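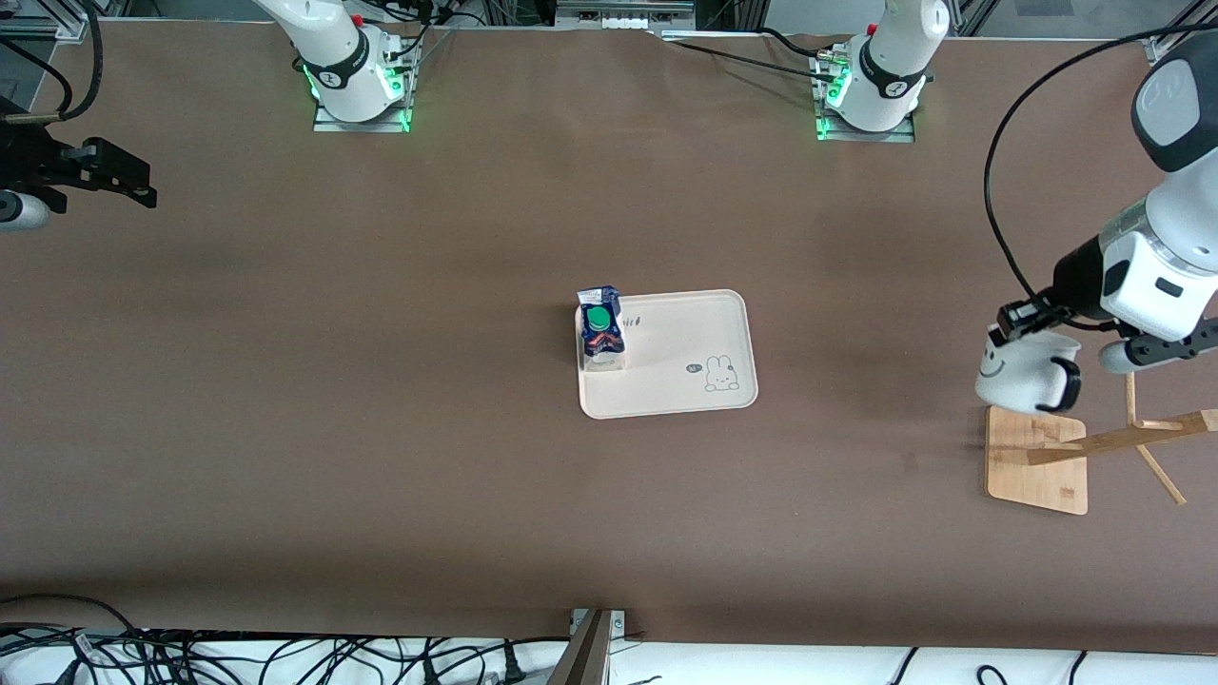

Posted by nkhalaf in Buying and Budgeting
Thread: Second pair of arms or fix what we have?

We have to turn in our equipment plan for next year by the end of October and I'd like a few opinions before I commit. The current bench is in the photo. Two arms on the back edge, parallel grippers, one big table. The job on it right now is mug onto stand, with a tray and a snack in a cup as the other items. Household pick and place, nothing heavy.

The choice is between:

1. A second identical bench. Two more arms, two more grippers, another table, another controller.
2. Keep one bench and spend on spares, better grippers, a proper cable kit and a service contract.

The bench is booked most of the working day and people are waiting on it. My boss leans toward option 1 because it is easy to explain. I go back and forth. We have had the bench down twice this year, once for a wrist cable and once for a finger mount, and both times we waited on parts.

Quotes so far are from Rerkow and Ploveck. Rerkow is cheaper on the arms. Ploveck includes install.

Nabil Khalaf

sethi_fan
Option 2. You said yourself that both stops were parts. A second bench built from the same parts will stop for the same reasons, and now you have twice as many of them to keep running.

ujafri
Disagree. With two benches, one going down costs you half your time instead of all of it. And in a pinch you can pull a part off the dead one. We did that for most of a winter.

What I would check first is the lead time on the arms. Ours were quoted at 6 weeks and took a good deal longer, and the money was tied up the whole time.

Usman

gripperdrawer
What is the downtime in hours? You can't compare these without that number.

nkhalaf
Fair. I went back through the log. 359 hours booked and lost over the two stops. I had not added it up before and it is worse than I thought.

gripperdrawer
Then price that. Take whatever an hour on the bench is worth to your group, multiply, and put it next to the cost of a spare wrist cable and a set of finger mounts. I would be surprised if the spares didn't win for the first year.

ujafri
That only covers the downtime. He also has people waiting when everything works. Spares don't add a single hour to a bench that is already full.

gripperdrawer
Is it full, though? Booked is one thing and running is another. Our calendar was solid and when we looked at motor hours the arms were moving for well under half of it. The rest was people setting up, changing objects and looking for a hex key.

nkhalaf
We don't log motor hours. I can pull them from the controller for the last month.

lowbench
Looking at the photo, I'd put cable management ahead of both options. You've got a loop hanging around the outside of that arm down to the wrist, another one coming down to the other gripper, and a pile of cable along the front. You already lost a wrist cable. Get dress packs or at least clips and strain relief. It's a small line on the budget.

sethi_fan
Agree with this. We run Sethi clips along each link and they are fine. 288 for the set we bought, which did both arms. Leave slack at the wrist, more than you think, and run the arm through its full range by hand before you tighten anything.

ujafri
No argument on the cables. They should go in either way.

tableside_mo
One thing on the grippers, since you mentioned better ones. Don't buy those until you know what the next set of objects is. If it's mugs and cups, parallel jaws will do. I would spend on spare fingers and a few different pad materials. We bought a pair of fancy three-finger units on somebody's wish list and they live in a cabinet.

nkhalaf
Next set is more kitchen things. Bowls, a kettle, probably some lids. The kettle is the one I worry about for payload.

tableside_mo
Weigh it full if you ever plan to have water in it, and add the gripper weight before you compare with the spec sheet. People forget that the gripper counts against payload.

lowbench
Also check that the number on the sheet is at full reach. With the bases on the back edge like yours, anything near the front of the table is a long way out. That bench layout would be my other complaint. If you do build a second one, think about whether you want the bases in the same place.

ujafri
I'd keep them the same. If the two benches are different you can't move a job from one to the other without redoing positions. We made that mistake with the Roller bench. Half the programs only ever ran on one side of the room.

lowbench
Depends what you're doing. If every job gets set up fresh anyway it doesn't matter much.

rkw_quotes
On the vendors: ask Rerkow what install costs as a separate line, then compare totals with Ploveck. Ask both for these in writing:

- price of one spare arm and one spare gripper, good through next year
- lead time on wrist cables and finger mounts
- what the service contract leaves out
- whether the table and mounting plates are in the quote
- shipping both ways on a repair

The last one gets left off a lot. Sending an arm back in a crate is not cheap.

nkhalaf
Thanks, I'll use that list. Neither quote mentions repair shipping.

gripperdrawer
Did you get the motor hours?

nkhalaf
Got them this afternoon. Arms were moving 41 percent of booked time last month. So gripperdrawer was close.

I'm going to write it up in two steps. Spares, cable kit and service contract now. Second bench as a separate request halfway through the year, same layout, with the motor hours attached. I'm leaving new grippers out.

ujafri
I think you'll have a hard time getting the second half approved once they've paid for the first. Where I work a split request means you get step one and that's it. But if the number is 41 I can see why you wouldn't ask for the whole thing up front.

sethi_fan
Put the price of the second bench in the same document even if you aren't asking for it yet. Then it's been seen once already.

nkhalaf
Will do. Waiting on the revised Rerkow quote, and I'll post the totals when both are in.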